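Gralmont Denim Wear Survey

Version 2, released January 14, 2022
Maintainer: Dörte Albers

Overview

The Gralmont survey is a table of answers about how people wear, wash, repair and give up their jeans. It covers 1594 garments reported by 429 households. Each row is one garment. The survey form was mailed out in April and answers were typed in by hand from the paper copies.

Files

garments.csv: one row per garment
households.csv: one row per household, joined on house_id
codes.txt: the meaning of every numeric code
form.pdf: the blank survey form

Columns in garments.csv

garment_id: whole number, never reused
house_id: links to households.csv
year_bought: four digits, blank if the owner did not know. Anything older than 2000 is stored as 2000.
source: 1 new, 2 secondhand, 3 gift, 4 handed down
wash_gap: days between washes, as the owner gave it
dry_method: line, rack, machine or mixed
first_wear: the part that wore out first (knee, inner thigh, hem, pocket edge, waistband, none)
repair: yes, no or planned
notes: free text, lightly edited for spelling

Changes from version 1

Households in Pešek that had been entered twice were merged. The old column "fade" was dropped. Owners read the scale in opposite directions and the answers could not be sorted out afterward. Blank cells are now truly blank. Version 1 used both 0 and 99.

Known problems

Wash gaps are from memory and bunch up at 7, 14 and 30. Jackets and skirts were not asked for, but a handful were reported and kept. Filter them with the type code in codes.txt. Stretch denim is not marked.

Names used for parts of a garment follow the form. "Pocket edge" means the top opening of a back pocket only. "Hem" means the leg opening.

Faded blue-gray denim and its stitching:
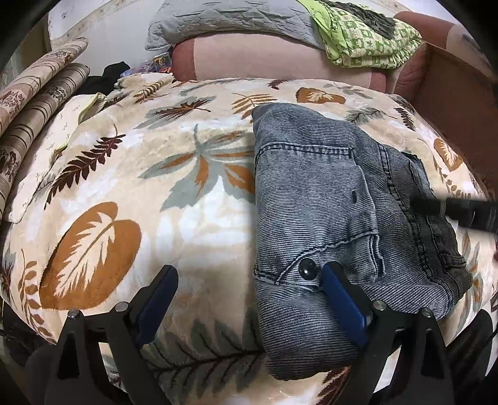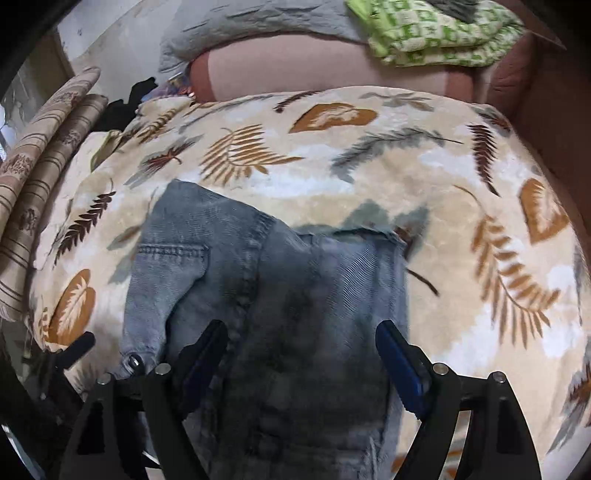
License and contact

Free to use and share with credit to the Gralmont survey. The Narnex code list in codes.txt has its own terms, given at the top of that file. Send corrections to Dörte Albers with the garment_id and the column name.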